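Fluvarley Shared Kitchen — progress report, second period
To: Joris Geerts, Urnar Fund
Date: 9/29/20

Joris,

You asked for something shorter than last time, and preferably without the appendix on dish towels. I have done my best. The dish towels are fine.

Where the money went

The first payment covered the counter repairs, the new shelving and the small appliances. The shelving came in under budget and the counter repairs did not, so the two have more or less canceled each other out. We have 17 percent of the appliance line left, and I would like to keep it there until we know whether the kettle is going to behave. The Dimetti kettle clicks off before it boils, and then again a minute later, as if reconsidering. It's still under warranty. They have asked us for a copy of the receipt three times.

The breakfast corner

This was the part of the proposal your board had the most questions about, mainly the question of why a toaster needed its own paragraph. The old one had a single working slot and a smell. It tripped the breaker on the whole east wall, and people learned to shout before using it. The replacement is a two-slot model in cream, and it has been in service for 30 days without anyone shouting. The breakfast corner now has its own white work surface, with a blue tray kept next to the toaster for finished slices. We moved the breakfast outlets onto a separate circuit in the first week, which took the electrician one morning and me two weeks of phone calls.
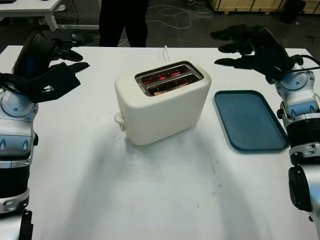
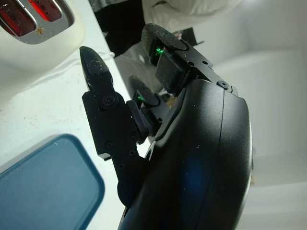
The breakfast corner with the toaster on.

Crumbs remain our main operating problem. The original plan said the breakfast surface would be wiped down "after each use," a phrase I wrote myself and would like to withdraw. In practice it gets wiped when the next person can't stand it. We tried a sign. We then tried a larger sign, which mostly got us a discussion about fonts. Since the middle of the month there has been a brush on a hook at elbow height, and the surface looks better at the end of the morning than it did under either sign. The toaster's crumb tray gets emptied on Fridays, by me, until someone else can be talked into it.

Bread

The Baxter bakery delivers twice a week under the arrangement described in the proposal. Their sandwich loaf fits the slots. Their country loaf does not, and we have a bent pair of tongs to prove it. I have asked them to slice the country loaf thinner and they have agreed in the tone people use when they plan to do nothing. If it hasn't changed by the next delivery schedule we'll switch to the sandwich loaf throughout and accept the complaints.

Attendance

We had 32 regular users signed up for the morning sessions at the end of the period, against a target of 30. Before you put that in the newsletter, please note that signing up is free and so is the toast. The evening cooking sessions are slower. One was canceled when the oven door came off in someone's hand. It's back on, with new hinges, and closes with a sound I have decided to call solid.

What is late

The pantry labels are late, and so is the written cleaning schedule, for reasons that will be clear from the paragraph on crumbs. The second sink is waiting on a part. I was told five working days and have stopped asking which five.

Plans for October

We want to finish the sink, settle the bread question and get the evening sessions up to the number we promised. I'd also like your approval to move a small amount from shelving to breakfast supplies, chiefly butter, which we underestimated badly. The revised budget sheet is attached and the butter is on line 5. If you could let me know by the end of next week, I can place the order before the current tub runs out.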